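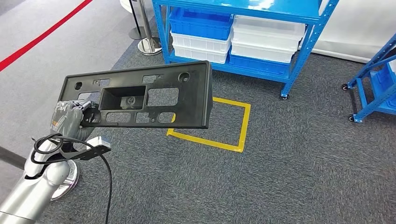 牌照支架件入库前检查与工位整理记录

日期:6/2/19
地点:Holtbridge 工坊,二层装配间
记录人:Ciarán Coughlan
复核:Eimear Conneely
关联项目:Flindetari(后部饰件与牌照支架的分拣、复检及包装)

一、当日工作范围

本日工作对象为黑色塑料牌照支架,由 Iltalstead 仓库转来。按项目计划,应完成外观检查、开孔检查、配合面检查及重新装箱四项内容。装箱一项未能全部完成,原因见第五节。

该支架为整体成型件,外形大致呈长方形,宽度大于高度,周边有一圈凸起的翻边。件上有一处较深的方盒形凹座,凹座旁为大矩形窗口,窗口上方靠近上缘处另有一小矩形槽。上部两端各有一圆孔,其中较大者孔口带凸缘,较小者位于另一端。下部为一排小矩形开孔。以上名称自本日起作为记录用语,此前各班所写“灯盒”“线盒”“方兜”统一改称“凹座”,“大方孔”改称“窗口”。旧记录不作回改,仅在目录页加注。

二、方位约定

上一阶段的返工单中,“左”“右”两字使用混乱,有人以装车后方位为准,有人以件在手中的方位为准,致使 Fitzgerald 方面退回的单据无法与实物对应。经与 Conneely 商定,约定如下。

件正面朝向检查人,小矩形开孔一排在下,此时凹座位于中间偏左,带凸缘的大圆孔位于右上,小圆孔位于左上。凡记录左右,均以此姿态为准。件倾斜或倒置时,应先在心中转正,再行填写。返工单空白处已加印一行提示文字,旧单用完为止,不另行销毁。

三、外观检查

检查在自然光与顶灯同时开启的条件下进行。自然光自北窗入,下午光线减弱后,黑色表面的浅划痕较难辨认,故外观一项应安排在上午。此点去年已有同事提出,当时未写入规程,本次补入。

划痕分级沿用现行办法。装车后可见面上,指甲能感觉到的划痕判为返工;仅在斜光下可见而手感平滑的,准予放行,但须在单上注明位置。翻边内侧及凹座外壁不属可见面,划痕不作判定,只查裂纹与缺料。

右端侧壁较厚,为本件最易出现缩痕的部位。本日所见缩痕均较浅,多集中在侧壁与翻边相接处,与供方样件相比无明显加重。Conneely 认为可按原限度样件接收,本人同意,惟建议另留一件作为本批参照,置于样件柜第二格。该件已贴签。

有一类痕迹需要说明。部分件的正面有平行细纹,初看似划伤,以软布蘸清水擦拭后即消失,应为包装膜压痕或脱模残留。检查人员不得使用酒精擦拭本件,上一批曾因此在表面留下发白印迹,其后虽经处理,色泽仍不一致。

四、开孔与配合面

下部一排小矩形开孔为卡扣位置,孔边毛刺对装配影响较大。本日判定返工的件共29件,全部因此类毛刺所致,其余项目未发现需返工的情形。毛刺多在孔的下边,方向朝内,以修边刀沿孔边轻推一次即可除去。不得来回刮削,刮削后孔边出现圆角,卡扣易松脱。

右上圆孔的凸缘应完整,无缺口。以手指沿凸缘绕行一周,较目视更为可靠。左上小圆孔以通规检查,通端能自然落入即为合格,不得用力压入。通规使用后应归还至墙面工具板,本日中午曾在地面寻得一支,规端未见损伤,已送计量室复核,结果未出之前暂用备件。

凹座内装有一小型深色部件。该部件随件供货,不属本工坊拆检范围。检查人员只确认其在位,不晃动、不按压,亦不从背面顶推。上一阶段有人为清理凹座内灰尘而将其取出,复装后位置偏斜,当时并未记录,直至客户端方才发现。今后凹座内如有灰尘,用软毛刷轻扫,仍不能清除的,转 Conneely 处理。

窗口四边目前无专门判据。图纸仅标注外形尺寸,未说明边缘要求。本日按“无锐边、无裂纹”执行,已致函 Fitzgerald 请其确认。在得到答复前,窗口边缘的合模线一律放行。

五、包装

原包装方式为件与件相叠,中间衬薄纸。因凹座向外突出,叠放时凹座外壁顶在相邻件的窗口边缘,运输中受力集中。拆箱时可见薄纸在此处磨破,部分件的凹座棱角有发亮的擦痕。

现改为竖立插放,以瓦楞隔板分隔,翻边一侧朝下,相邻两件方向一致。上午试装2箱,从台面高度推移、转向、轻放,开箱后件未移位。隔板高度略低于件高,合盖时箱盖直接压在件的上缘,Conneely 认为不妥,要求加高隔板或在顶部加垫一层泡棉。现有泡棉库存不足,已向 Iltalstead 申请调拨,申请量按后续2,000件的包装需要计算。

待泡棉到位前,已检合格件暂存于塑料周转箱,不封盖,箱上覆防尘布。周转箱标签应写明检查日期与检查人,不得只写批号。上一阶段有周转箱标签脱落,后改用绑扎式吊牌,效果较好,继续沿用。

六、工位与地面

装配间地面为灰色地毯,黄色胶带标示通道及存放区边界。地毯对跌落件有一定保护,但修边产生的细屑落入后不易清理,吸尘器须换用窄吸嘴方能吸出。自即日起,修边作业一律移至隔壁硬质地面房间进行,本间只做检查、转运与装箱。

存放区黄色胶带多处翘边,推车轮经过时易卷起。本日重贴靠窗一段,靠门一段因胶带用尽未贴。新胶带应与现用者同宽,另购宽度不一的胶带会造成边界判断不一。周转箱不得压在胶带上,应完全置于线内。

台面物品经清点后留用修边刀、软毛刷、软布、通规及记录夹,其余收入抽屉。饮品不得置于检查台,可放在门边矮柜上。

七、人员与交接

本日参加检查者3人,其中一人为首次接触本件,由本人带教。新到人员容易忽略翻边内侧的缺料,建议带教时先看翻边,再看正面,最后看开孔。按此顺序,正面完好不致使人放松对边缘的注意。

拿取支架时,双手持两端为宜。单手取件应避开凹座及小开孔,勾持窗口处时注意不使件扭转。戴手套与否由检查人自定,但检查凸缘及毛刺时应脱去手套,以保证手感。

交接时,返工件与合格件分置于两侧货架,待判件放中间层。待判件须附字条,写明疑问所在及提出人。无字条的待判件,接班人员有权退还原检查人。

八、待办事项

1. Fitzgerald 关于窗口边缘的书面答复,由本人跟进。
2. 泡棉调拨及隔板加高方案,由 Conneely 负责,方案确定后再行试装。
3. 通规复核结果,向计量室索取后附于本页之后。
4. 靠门一段地面胶带重贴。
5. 返工件修边完成后全部复检,复检人不得为原修边人。
6. 六月份 Flindetari 项目例会前,将本记录第二节至第四节整理为正式作业说明,送 Holtbridge 质量组会签。

复核意见(Eimear Conneely):第三节参照件请同时注明模腔号,否则日后无法比对。第五节竖立插放的方向,作业说明中应配简图。其余无异议。

补记(C. Coughlan):参照件模腔号已补写于吊牌背面。简图草稿夹在记录夹末页,尺寸未标,待隔板高度确定后填写。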